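Gollorau Pantry Bins
README, last touched in June

Gollorau is the notes and photo set behind the great pantry reshuffle. It covers what goes in which bin, how the bins are named, and how the records are written. It does not cover the drawer with the batteries in it. That drawer is a separate project and may outlive us all.

Maintainers: Onyekachi Oyelaran (bins, labels, strong feelings about labels) and Teodoro Bautista (shopping, photos, eating the inventory).

What's in it

There are 300 records, one per photo. Of those, 155 show dry goods in clear bins, and the rest are shelves, jars and a long run of spice tins that Teodoro shot in one evening and has declined to discuss. Each record has a short caption, a bin name and a free-text note. The notes field was meant for storage tips. It is mostly complaints.

Bins are named by what they hold, never by where they live, after an early scheme based on shelf position lasted until the first time anyone moved a shelf. Soup, pasta and instant noodles get separate bins. We tried keeping them together under "things you boil" and the bin became a landfill.
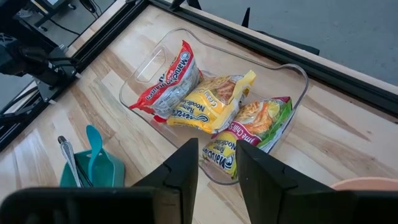

Bin: noodles-instant. Three packs of ramen in a clear bin, Maruchan among them.

Rules for the noodle bin

Stand packs on edge if they'll stay up. They won't, so leaning is accepted. Flavors may be mixed. Sorting by color was proposed by Onyekachi and voted down 1 to 1.

Caption what can be read on the pack and stop there. If a flavor name is half hidden in a fold, leave it blank. Guessing gave us a record for "cream of chimney" and we would like not to do that again.

Known problems

Clear plastic shows glare, and some labels are hard to read through it. Captions before record 200 use "tub" and "bin" for the same thing. A search for "noodle" misses everything filed as "ramen," so search both.

Reuse

Take the naming scheme, the captions, whatever helps. Send corrections to Onyekachi. Send snacks to Teodoro, but log them first.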